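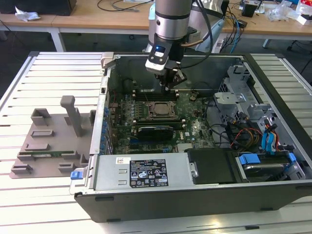 Desktop tower, open to the motherboard and memory slots.

December 15, 2022
Grilberg Records Office, posted by Hilde Groen

The Records Office is issuing guidance to all departments on the files held on desktop computers that will be retired this winter. The posts that follow replace the notice sent in April.

Retirement of a computer does not retire the records on it. A permit log, a signed contract or a set of meeting minutes keeps its retention period wherever it is stored.

The present replacement round covers 215 desktops in the main building, the Gill Street annex and the Gonar depot. Laptops and shared printers are handled under a separate notice.

Each department should name one person to review local files. Names go to Ghizlane Benkirane at the Records Office. Departments that named a reviewer in April do not need to do so again unless that person has changed jobs.

Reviewers should begin with the desktop, the downloads folder and any folder created at the top level of the drive. In the spring review, most of the unfiled records were found in these locations. Many were scans saved by hand and never moved to the shared drive.

Mail archives need separate attention. Older mail programs saved messages in a single large file on the local drive, often under the name of an employee who has since left. Please do not open or split these files. Report the computer's tag number and the Records Office will make the copy.

Personal files are not records. Staff may copy family photos, tax forms and similar items to their own storage until the computer is collected. The Office will not search for them afterward.

Drafts are a frequent question. A draft may be deleted once the final version is filed, with 3 exceptions: drafts of ordinances, drafts sent outside the organization for comment, and drafts named in a pending records request.

A legal hold overrides everything in this thread. If a department has received a hold letter, no file on any of its computers may be deleted, moved or renamed until Sherif Sqalli in the Legal Office confirms the release in writing.

Files should be moved to the department's intake folder with their original names and dates. Copying through email changes the dates and should be avoided. Folders may be moved whole.

The spring review brought 2,919 files into the archive. The largest single group was building inspection letters from the Gonar depot, which had been listed as missing in two earlier inventories. They are now indexed by street and may be requested at the public counter.

Some departments have asked whether paper copies are enough. They are accepted for records created on paper. Spreadsheets and databases must be kept in electronic form, including any formulas.

The review form is one page. It asks for the tag number, the reviewer's name, the folders checked and the date files were moved. Both the reviewer and the department head sign it. A typed name is accepted.

Computers will be collected only after the signed form has been received. Drives are then erased under the standing contract with Droren, and a certificate listing each drive is returned to this Office. Certificates are kept for 20 years.

Questions on retention periods: Mostafa Ghoneim, Records Office. Questions on collection dates and tag numbers: Yatziri Montes, Building Services. Please include the tag number in the subject line.

Correction to the post on drafts: drafts of ordinances are kept by the Clerk. Other departments should forward their copies to the Clerk's intake folder and need not keep a second set.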